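Joelle Darwishさま

いつもの報告です。前回は「数字ばかりで様子が分からない」と言われたので、今回は写真を入れて、文章も普段しゃべっている調子に近づけました。そのぶん長いです、すみません。急いでいる場合は「お願いしたいこと」だけ先に読んでもらっても話は通じると思います。

## いまの状況

Vumasariの蒸籠の課題は、計画どおりの場所にいる部分と、少し遅れている部分が半々です。動作の収録は470回を超えました。数だけ見れば順調なんですが、後半は同じような配置のものが増えてしまっていて、Elieには「量より散らばりを気にしてほしい」と言われています。ごもっともで、来月からは籠と蓋と皿の位置を毎回くじ引きで決める運用に変えます。くじといっても表計算の乱数です。

機材の予算は、残りが1,366千円。前回の報告から大きな支出はありません。発注をわざと止めていたからで、止めていた理由はこのあと書きます。使い残して年度末に慌てるのがいちばんまずいというのはよく分かっているので、今回の報告で何を買うかを決めてしまいたい、というのが本音です。

作業のほうは、丸いワークを蒸籠と皿のあいだで移すという、言葉にすると拍子抜けするくらい単純なものです。でも単純だからこそ、道具のどこにお金をかけると効くのかが見えやすい。最初にこの課題を選んでおいて本当によかったと思っています(提案書の段階では弁当の盛り付けから始めるつもりでした。あれをいきなりやっていたら、いまごろ何も報告できていないはずです)。
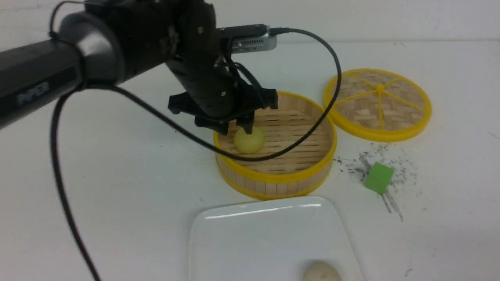

蒸籠の課題の作業台。グリッパの指先は籠の中を向いている。

## アームを増やすか、周りを整えるか

今年度の計画書には「アームの追加」と書きました。書いたのは私です。当時は台数が増えれば収録が速くなると単純に思っていたし、予算表の中でもいちばん見栄えがする行でした。

ただ、作業日誌を読み返してみて、考えが変わりました。時間を食っているのはアームが足りないことではなくて、その周りなんです。ケーブルの取り回しを直す、指先を付け替える、カメラの向きがずれたので校正をやり直す、天板を拭く、ワークを元の位置に戻す。アームが動いている時間より、人が手を入れている時間のほうが長い日が普通にあります。ここにもう一セット足したら、手を入れる場所が倍になるだけですよね。

それで、増設はいったん次年度に送って、今年度の残りは周辺に使うという案を作りました。大きく分けると、ケーブルと手首まわり、カメラ、グリッパの指と天板などの消耗品、それから保守です。

ケーブルと手首まわりについては、Beltonから見積もりをもらっています。ケーブルをアームに沿わせるためのガイド一式、手首側のコネクタの延長、それに取り付けの作業費まで入って414千円。最初に聞いたときは「結束バンドとマジックテープで済むのでは」と思いました。実際、最初の数か月はそれで済ませていたんです。でも束ね方が人によって違うので、月曜の私の束ね方と週の後半の別の人の束ね方で、ケーブルのたるみが変わる。たるみが変わるとカメラへの映り方が変わる。映り方が変わると学習データの背景が変わる。笑い話みたいですが、モデルはちゃんとそういうところを覚えます。

見積もりの中身はもう少し削れるかもしれません。Beltonの担当の方は、延長コネクタを外してガイドだけにする案も出せると言っていました。ただし、あとから延長だけ追加すると作業費がもう一度かかるので、分けて頼むなら一年以上あけないと損になる計算です。私は一括のほうに傾いています。

納期は8週間。これがけっこう効いてきます。9月に入ってから注文すると、秋の中間デモには間に合いません。逆に言うと、いま決めてもらえれば、取り付けて、少し慣らして、それからデモという順番が組めます。

## Mahasnehでの見学のこと

順番が前後しますが、Mahasnehの厨房を見せてもらったときの話を先に書いておきます。機材選びの前提が、あの日にだいぶ変わりました。

見学したのは日曜の仕込みの時間帯です。厨房の皆さんはとても親切で、こちらの質問に手を動かしながら答えてくれました(止まらないんですよ、手が。すごい)。いちばん印象に残ったのは、蒸籠の置き場所が一日のあいだにどんどん変わることです。朝は壁ぎわ、混んでくると通路側、片付けのときは台の真ん中。蓋も、籠の隣に平置きすることもあれば、立てかけることもある。皿の種類もそのときどきで変わります。

つまり、置き場所を固定する治具を作っても、現場では使ってもらえない可能性が高い。計画書には「位置決め治具の設計・製作」という行があって、実はそこそこの金額をつけていたんですが、これは取り下げます。治具の分は、カメラの側に回したいです。位置が変わることを前提にして、見て分かるようにする。言うのは簡単で、やるのは大変なんですが、方向としてはこちらだと思っています。

もうひとつ、厨房の方から出た質問で「洗えるの?」というのがありました。アーム全体を洗うのは無理だとしても、食べものに近いところ、つまり指先は外して洗えないと話にならない。これは正直、私の頭からすっぽり抜けていました。研究用の作業台ではそこまで気にしませんから。指先の選定基準に「工具なしで外せること」を足しました。

作業台のほうでは、籠から皿へ移す課題をやっています。籠の口はワークの大きさに対して余裕があるようでいて、隣どうしが近いと指の入る隙間がなくなるので、指の厚みは思っていたより大事でした。厚い指は丈夫だけど入らない、薄い指は入るけど曲がる。この板挟みを、しばらくは試作品で試します。

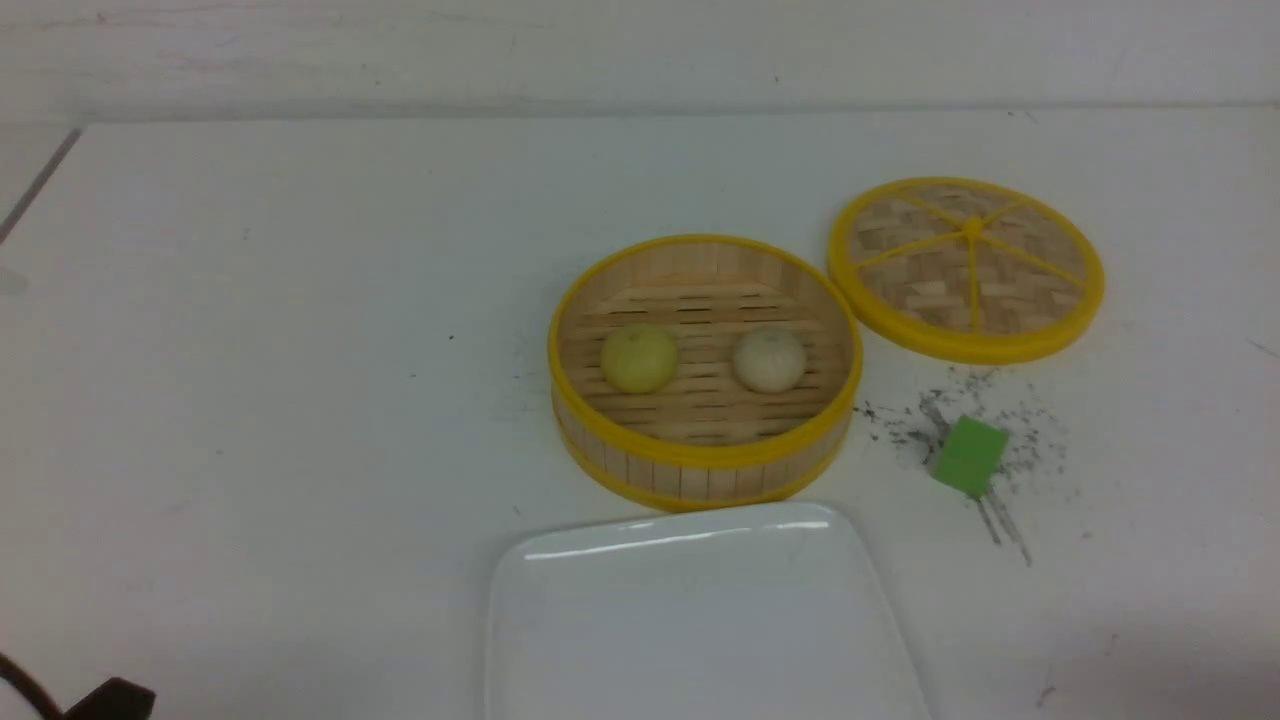

Elie Zeinからは、この段階で指の形を一つに決めて量産の見積もりを取るのは早すぎる、と反対が入っています。試作を数種類まとめて頼み、同じ条件で掴ませて、破損と掴み損ねの記録がそろってから一つに絞るべきで、量産の費用は次の四半期まで予算表に載せなくていい。載せてしまうと使わなければいけない気になるから、というのがその理由だそうです。

この指摘、耳が痛かったです。まさに私が「アームの追加」でやったことなので。予算表に行があると、それを守ることが目的みたいになってくるんですよね。というわけで、量産の行は消しました。代わりに「指先試作」という控えめな行を入れて、上限だけ決めておきます。上限を超えそうになったら、買う前に相談します。

## カメラ

治具をやめた分の受け皿になるのがカメラです。候補は三つに絞りました。

- いま使っているものと同じ型を、予備として追加する
- 手首用を、もう少し近くまでピントの合うものに替える
- 頭上に、台全体を見るためのものを一つ足す

それぞれの言い分はこうです。予備の追加は地味ですが、いま一つ壊れると収録が全部止まるので、保険としては筋がいい。手首用の交換は、籠の底に指が近づいたときの見え方がよくなる見込みで、課題に直接効きそう。頭上の追加は、Mahasnehで見たような「置き場所がころころ変わる」状況に備えるもので、来年度の本番向けです。

三つ全部は買いません。買えなくはないんですが、全部入れるとデータの形式が一度に三か所変わって、これまでの収録と混ぜて使えるのかどうかを確かめるだけで一か月は飛びます。いま持っている収録は、この事業でいちばん高くついた財産だと思っているので、それを使えなくするような買い物はしたくないです。

私の希望の順番は、予備、手首用、頭上です。頭上だけは貸し出し品で試せないかIlitzに問い合わせていて、返事待ちです。Ilitzはこういう相談に気軽に乗ってくれるところなんですが、返事は遅いです。急かすと電話がかかってきて長話になるので、今週いっぱいは待ちます。

なお、カメラを選ぶときの評価項目には「台の汚れや傷に引っぱられないこと」を入れました。きれいな台の上だけで点数のいいカメラを選んでも、厨房では役に立ちませんから。評価用の写真も、拭いたあとの台と、拭く前の台の両方で撮ることにします。 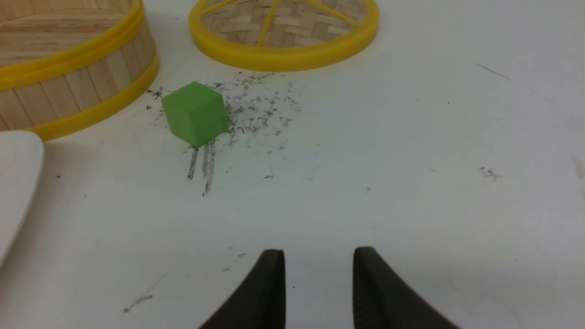 消耗品の見積もりは、前回の報告では「その他」に丸めていましたが、今回から独立した行にしました。指先の予備、天板に敷くシート、拭き取り用の布、ラベル、結束材。一つひとつは小さいのに、足していくと無視できない金額になるのが消耗品のいやなところです。シートについては、当初は白い台の上に直接、で通すつもりでした。でも上の写真の緑のキューブのまわりくらい黒っぽい粒が広がっていて、手前に筋も何本かある台だと、明るさのしきい値だけで物を切り出す簡易検査のソフトはかなり苦しいはずです。そこで、検査ソフトの有償版を買うかどうかを決める前に、こういう台の写真を先方に渡して、粒を物と数えてしまわないか見てもらうことにしました。だめなら有償版は見送りで、その分はシートと指先に足します。

シートの色はまだ決めていません。白のままだとこれまでの収録と条件がそろうし、灰色にするとワークの輪郭が出やすい。Elieは灰色派で、私は白派です。ここで揉めても仕方がないので、両方少しずつ買って試します。この程度なら消耗品の範囲で収まります。

## 保守とお金の置き方

ここからは少し事務的な話になります。

アームの保守契約については、今年度は入らない方向で考えています。理由は二つあって、まず今年度の残り期間が短いこと。それから、これまでに手を入れたのがほとんどケーブルと指先で、アーム本体の関節に関する相談はしていないことです。もちろん、この先もそうだという保証はありません。なので契約のかわりに、修理の積み立てという形で残額の一部に手をつけずに置いておきたいです。

これ、経理のほうで「使わない予定のお金」として見られると引き揚げられてしまう恐れがあるので、Joelleさんから先に一言添えてもらえるととても助かります。去年それで痛い目を見ました。覚えていらっしゃると思いますが、年度末に引き揚げられた翌週に電源が一つだめになった件です。あのときは結局、別の事業から借りました。

ざっくりした配分の考え方も書いておきます。

| 項目 | 扱い | 時期の希望 |
|---|---|---|
| ケーブルと手首まわり(Belton) | 発注したい | すぐ |
| カメラ予備 | 発注したい | すぐ |
| 手首用カメラの交換 | 試用の結果を見て | デモのあと |
| 頭上カメラ | まず貸し出し | Ilitzの返事しだい |
| 指先試作 | 上限つきで発注 | 順次 |
| シートなど消耗品 | 通常どおり | 順次 |
| 修理の積み立て | 手をつけない | 年度末まで |
| アームの追加 | 次年度に送る | — |
| 位置決め治具 | 取り下げ | — |

Belton以外の金額を入れていないのは、見積もりの有効期限がばらばらで、いま書いても次の報告までに変わるからです。確定したものから順に別表で送ります。全部足しても残額の中には収まる見込みです。そこは心配しないでください。

それと、買ったあとの作業時間も予算のうちだと思っているので、少しだけ書かせてください。ケーブルのガイドを入れると、付けた直後に校正をやり直す必要があります。そのあいだ収録は止まります。止まるといっても遊んでいるわけではなくて、これまでの収録の整理にあてるつもりです。配置が似すぎているものに印をつけて、学習に使う量を減らす作業ですね。前から必要だと分かっていたのに、収録が動いていると後回しになってしまって。

止める期間は、デモの準備に食い込まないように早めに取りたい。そうすると、やっぱり注文の時期の話に戻ってきます。取り付けの日は、できればBeltonの人が来てくれる午前中に全部済ませて、午後から校正に入る段取りにします。

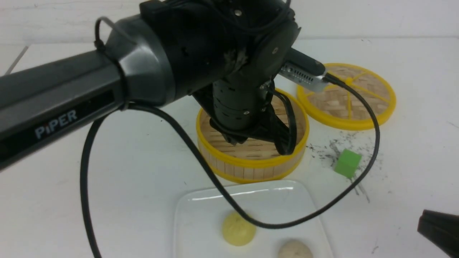

午後いっぱいで校正が終わらなかった場合は翌日も使いますが、その翌日には何も予定を入れていません。ここに余裕を持たせておかないと、校正が中途半端なまま収録を再開することになって、あとで全部やり直しという最悪の流れになります(春にやりました)。校正の手順書は私が書き直している途中で、Elieに一度通しでやってもらって、詰まったところを直してから正式な版にします。

手順書といえば、ケーブルの通し方の図も付けるつもりです。ガイドが入れば誰がやっても同じになるはずなんですが、「はず」のまま買うのは怖いので、Beltonには取り付け後に一度、外して付け直すところまでその場で見せてほしいと頼みました。快く引き受けてもらえて、追加の費用もなしです。ありがたい!

## 遅れている部分

いいことばかり書いている気がしてきたので、遅れのほうも。

ひとつは蓋です。計画では、籠の中身を移したあとに蓋を載せるところまでが一続きの課題になっていました。いまはワークの移し替えだけを先に進めていて、蓋はまだ手つかずに近いです。いまのグリッパで持とうとすると、縁のどこを掴むかで傾き方が全然変わります。指先の試作がこちらにも効いてくれると期待していますが、効かなかったら、蓋専用の指を考えるか、課題そのものを切り分けるかの相談をさせてください。お金より、時間の相談になると思います。

もうひとつは、成績の測り方です。掴めたかどうかは人が見て記録していて、同じ動作を見ても、私とElieで判定が割れることがあります。皿の縁に触れたのを成功に数えるか、とか。次の報告までに判定の基準を紙一枚にまとめます。成功率の数字を今回載せなかったのはそのためで、割れた判定のまま数字にすると、あとで上がったのか下がったのか分からなくなります。待たせてしまってすみません。

あと、小さいことですが、共有フォルダの名前の付け方がめちゃくちゃです。これは私が悪い。整理の期間に一緒に直します。

## お願いしたいこと

お返事がほしいのは次の点です。

1. アームの追加を次年度に送ることについて、了承をもらえますか。計画書の変更届が要るなら、様式を教えてください。
2. Beltonの414千円、一括で発注していいですか。
3. 治具の行を取り下げて、カメラに振り替えてもいいですか。費目が同じ「機材」なので手続きは軽いと思っていますが、念のため。
4. 修理の積み立てについて、経理への口添えをお願いできますか。

2だけは納期の都合で、早めに返事をもらえるとうれしいです。メール一行で構いません。電話でも大丈夫ですが、午前中は収録で手がふさがっていることが多いので、できれば午後に。

見学の記録と、Beltonの見積もりの写しは別便で送ります。Ilitzから返事が来たら、それもそのまま転送しますね。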